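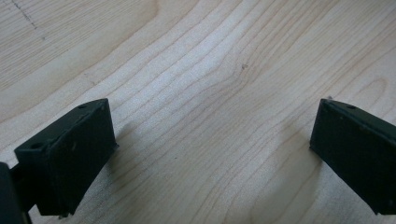

**Thread: Hand-held gripper, box fingers vs. compliant fingers — wrist camera setup questions**

**shimstock** — 17 August 2023

Setting up a hand-held collection tool and trying to settle the finger question before we commit to printing a full batch. The current fingers are rigid rectangular blocks, dark, flat contact faces, small holes along the top edge. The camera is on the tool and looks down past the fingers at the table.

Candidates:

| | Fingers | Camera | Status |
|---|---|---|---|
| A | Rigid box fingers, flat faces | Tillman wide lens, fixed focus | In use |
| B | Vilier compliant fingers, ribbed back | Same | On the bench, not mounted |
| C | Rigid box fingers with glued rubber pads | Same | Two pairs made |

The arm side is a Mosness six-axis with the same finger mount, so whatever goes on the hand tool goes on the arm. Controller is the Hekammont unit. Parts are small household items, mostly under the full opening width, a few thin flat ones.

Questions:

1. Does anyone have pick numbers for compliant fingers on thin flat parts lying on a hard table?
2. Is there a reason to change finger color? Ours are near black and the table is pale wood. Contrast is good at the moment, but I have been told to go lighter.
3. How are people getting finger width from the camera view, if at all?

---

**lowbacklash**

On 1: we ran compliant fingers for most of February and went back to rigid. Thin parts were the cause. The fin-type finger wraps when the load is in the middle of the face. At the tip it just folds. A washer or a key lying flat gets pushed along the table until it hits something. Rigid tips with a sharp lower edge will get under it more often.

For round parts it goes the other way. Bottles, fruit, anything with a curve, the compliant finger wins by a wide margin and is easier on the operator's hand.

I don't have clean numbers for the thin parts. We stopped the run once the trend was plain.

---

**quillandgear**

> Is there a reason to change finger color?

Exposure. If the fingers fill a good part of the bottom of the view and they are black, auto exposure brightens everything else to compensate. On a pale table the center washes out and you lose surface detail where the part is going to be. Lock the exposure, or print in mid-gray. We did both.

A beveled top edge is worth keeping whatever color you choose. It gives a consistent line against the table and that line is what most width estimators end up using.

---

**shimstock**

Exposure is on auto right now. I do see the middle of the table going bright, with the grain getting faint there. I had put that down to the overhead panel. Will lock it and compare.

---

**deadband_dan**

Going to disagree about gray. We tried gray fingers and lost the edge every time the tool cast a shadow over the work surface. Soft gray shadow, gray finger, no boundary. Black on pale wood is the easiest case there is. Keep black, lock exposure, and set it for the table.

If you have to run on a dark table as well, then you have a different problem, and gray won't fix it either. Put a marker on each finger.

---

**quillandgear**

What lighting? We have diffuse panels on two sides and the shadow never gets close to the finger value. With a single overhead light I can believe it.

---

**deadband_dan**

Single overhead, diffused. Most people collecting outside a lab have exactly that, or a ceiling fixture and a window. I would choose for the worst room.

---

**quillandgear**

Fair. Then black with locked exposure, and accept that dark parts will merge with the finger faces once they are gripped. That was the other reason we moved. A black cable between black fingers can't be segmented by anything we have tried.

---

**torque_ledger**

On 3, width from camera. There are three ways I have seen work:

- **Markers on the fingers.** Most reliable. Costs you some space on the finger and looks bad. The marker must stay in view at full open and full close, so check both ends before you print a batch.
- **Edge fit on the finger blocks.** Works with rigid box fingers because the shape doesn't change. Fails with compliant ones the moment they load up.
- **Encoder on the slide.** Adds a board and a cable. Timestamps need to be lined up with the video, and that took us longer than the mechanical work.

We use markers on the hand tool and the encoder on the arm, with a calibration table between them. Open and close the hand tool through its full stroke at the start of every session over a bare section of table. Five strokes is enough.

One thing to check on yours: if the left and right fingers don't sit at the same height in the view, your camera is rolled or shifted relative to the slide. It doesn't matter for policy training if the arm mount has the same offset. It matters a lot if the arm mount doesn't.

---

**shimstock**

The left one does sit a bit higher and farther in than the right. The camera bracket is printed and held by two screws in slotted holes. I haven't measured whether the arm bracket has the same offset. The drawing is the same, but slotted holes are slotted holes.

---

**torque_ledger**

Get rid of the slots. Round holes and a locating pin. Camera shift between the tool and the arm was the largest single error we found. We compared four days of arm failures against the camera pose, and the misses were all on the same side.

---

**lowbacklash**

Seconding the pin. Also put a witness mark across the bracket joint with paint pen. Operators set the tool down camera first more often than they report.

---

**shimstock**

Update, after a week of bench work. Exposure locked, table value set with the fingers fully open. The grain in the middle of the table is back and doesn't shift when a part enters the view.

Also ran a pick comparison on the arm, scripted approach, no learned policy. 553 attempts total, split as evenly as I could manage across the three finger sets. Same parts, same start poses, same closing speed. Ranking by part type:

| Part type | Best | Middle | Worst |
|---|---|---|---|
| Thin flat | A | C | B |
| Small cylinder | C | B | A |
| Soft or irregular | B | C | A |
| Rectangular box | C | A | B |

I am holding the percentages until I repeat the thin flat group. Tip height over the table varied more than I want between finger changes and that group is sensitive to it.

Notes:

- Pads in C are 2 mm rubber, glued on the flat face and trimmed level with the lower edge. Trimming matters. The first pair overhung slightly, and the pad caught the table and peeled.
- B gave the gentlest contact. Two parts that A marked came away clean from B.
- A slipped on smooth cylinders unless force was turned up, and then the Hekammont controller tripped on current limit.

---

**deadband_dan**

What limit are you running? The default on that controller is conservative.

---

**shimstock**

Default. The setting runs from 1 to 10 and ships at 5. At 8 the trips stop, but the slide motor gets too warm to touch after a long session, so I went back.

---

**deadband_dan**

Pulse it. High for the close, then drop to a hold value. You only need the high current until the part is seated.

---

**lowbacklash**

Not with a backdrivable slide. Drop the current and the grip relaxes. Which Mosness gripper base is it, the screw or the belt?

---

**shimstock**

Belt.

---

**lowbacklash**

Then pulsing will lose you smooth cylinders all over again. Stay at the default and use pads. Friction is cheaper than force.

---

**deadband_dan**

It works on our belt unit. The hold value is higher than the default, just below the close value. Duty cycle is what saves the motor, so open fully between picks and cut current when open.

---

**lowbacklash**

If hold is just below close, you are not saving much heat during a long carry. But fine for short picks.

---

**weldnut**

Has anyone looked at pad wear? We ran something close to set C, and the rubber glazed long before the glue let go. Grip on glass and smooth plastic fell off first. We swap pads at 3,000 cycles now, regardless of how they look. Wiping with isopropyl brings back part of the grip but not for long.

Dark pads also pick up pale dust and chips show up as light spots on the fingers. Harmless to a person looking at the video. It did confuse a corner detector we were using for width.

---

**shimstock**

No wear data here yet. The bare fingers have a couple of light scuffs and I had planned to leave them alone. Edge fit seems to ignore them so far.

---

**torque_ledger**

Leave them, but don't let one finger set be scuffed and the other new between the tool and the arm. Or mix several sets during collection so the policy doesn't latch onto it.

Same with the table. If there are pencil marks or specks on the work surface, move the tool around enough that they don't end up in the same spot of the view every time.

---

**quillandgear**

I'd go further and change the surface under the tool every so often. One wood grain for a whole dataset is a risk.

---

**torque_ledger**

Depends on where it will be deployed. If the arm is bolted to that same table, I wouldn't spend time on it.

---

**shimstock**

Arm is on a separate bench, so I will add a second surface. Probably a gray mat, which brings back the shadow question, so both of you will get an answer.

Plan for now:

- Set C as the default, black, exposure locked
- Set A kept for the thin flat group
- Pinned camera bracket on both the tool and the arm, no slots
- Markers for width, moved far enough up the finger to clear the pads
- Current limit at default, with pulse and hold tested separately on the belt base

Bracket drawings go out tomorrow. Will post the thin flat repeat with tip height measured at each finger change.

---

**weldnut**

Log the pad cycles from day one. We started late and had to throw out the first wear curve.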